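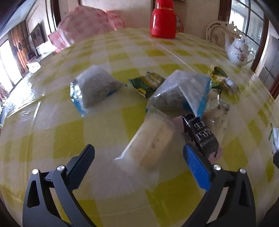 Corik: A Hand-Held Gripper for Picking Up Small Packets
Project report, Iason Vlachopoulos
February 2018

When I signed up for the independent build I wanted to make a whole robot arm, and my advisor at Rultbridge very kindly let me talk about it for a full half hour before asking which part of the arm I cared about most. It was the hand. So the arm went back on the shelf for another year and I spent my time on Corik, which is a two-fingered gripper you carry around and work yourself, and which I have become fonder of than is probably healthy.

The first version was put together in October at the shared workshop on Rallis Street. I cut the finger plates there in the evenings, and I owe a big thank you to everybody who let me hog the drill press (and who swept up after me more than once). The plates are black, with slots cut through them to save weight, and they pivot on screws with round silver heads. The early linkage had so much play in it that the tips crossed over each other like a bad pair of scissors! Adding washers fixed most of that, and re-drilling one hole that I had measured from the wrong edge fixed the rest.

I put a blue pad on the inside of the right finger and left the tip of the left one plain black. I had meant to pad both, but I wanted to see how far a single pad would get me first, and I'm glad I tried it.

For the trials I moved everything home to the table with the yellow-and-white checkered cloth. Snack packets make wonderful test objects, by the way. They slide, they crinkle, the wrapper moves separately from whatever is inside, and a long bar wants a very different approach from a small square packet.

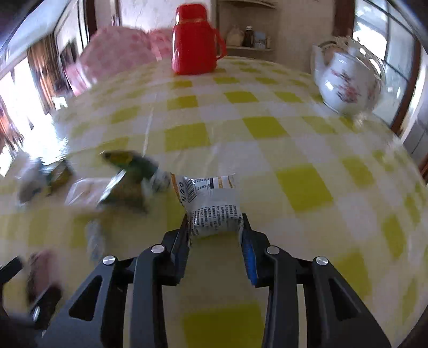 Trials and Results

I planned 200 picks in all, in sets of 10, swapping the packet after every set so I wouldn't get too comfortable with one shape. A pick counted as good if I could lift the packet clear of the cloth, hold it while I said the alphabet to myself, and put it down again without dropping it. Of the full run, 39 were failures. Most of those came from closing the fingers too high, so that they pinched only wrapper and the packet swung and slipped out. My notes from the first few sets are a bit messy and I have typed them up as best I could.

Still to do: a stiffer spring, a second pad, and a proper handle. The Rernik handle I bought is too wide for my hand.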